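Small Things Table: What We Set Out in June

The June table is finished, and the notes are below for members who asked how it was put together. As before, the aim was to take ordinary small items from the Iststead store room and try them in different arrangements before settling on what goes into the Cirkomo loan boxes.
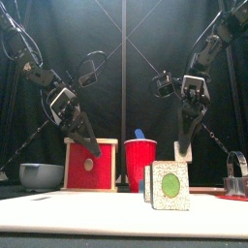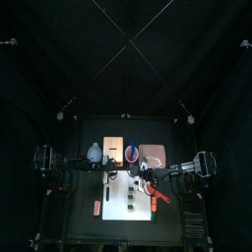
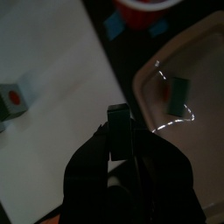
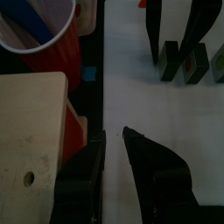 Blocks, cubes and kitchen pieces on the table, June.

The loan boxes go out to schools and reading rooms between here and Chou. Each one holds a mix of blocks and household items for sorting, stacking and naming. We now have 28 boxes in circulation and 6 more waiting to be filled. The store room list stands at 803 items, and a fair number of those have not left the shelf in years, so part of this session was deciding what to keep.

Blocks come first in every box. The small dark ones are the easiest to lose, and several boxes have come back short. From now on the blocks will be packed in their own bag with a tag giving the number that belongs in it. The cubes with a colored dot on the face stay in the boxes too. Red and green dots have been the most useful for sorting games, and the younger groups pick up the rules quickly. If you have loose cubes at home from an earlier box, please return them whether or not you have the full set.

The kitchen pieces took longer to settle. The white cutting board works well as a base. Small dark things show up on it, and children can see where one group ends and the next begins. We tried it with three blocks in a column and a thin black stick to one side, and that layout will be drawn on the new card. The pale blue jug and the pink cup will go in the larger boxes only, as the small ones will not close over them.

String was the one item with complaints. It tangles in transit and takes up time at the start of a session. A single loop laid in a shallow tray is easier to manage, so each box that has string will now have a tray to go with it. The longer lengths are going back to the craft shelf.

Several readers asked about the orange-handled tool with the hooked end. It is being kept for the adult groups and will not be in the school boxes.

The instruction cards are being rewritten. The old Plilaso set had 32 cards, with a good deal of repetition, and most groups used the first few and left the rest in the envelope. The new set will be shorter - one layout per card, with a drawing on the front and the list of pieces on the back.

Boxes can be collected from the side door at Iststead until 4 p.m. Please check the contents against the lid before you leave, and write any missing pieces on the slip. Returned boxes go on the lower shelf, with the slip on top.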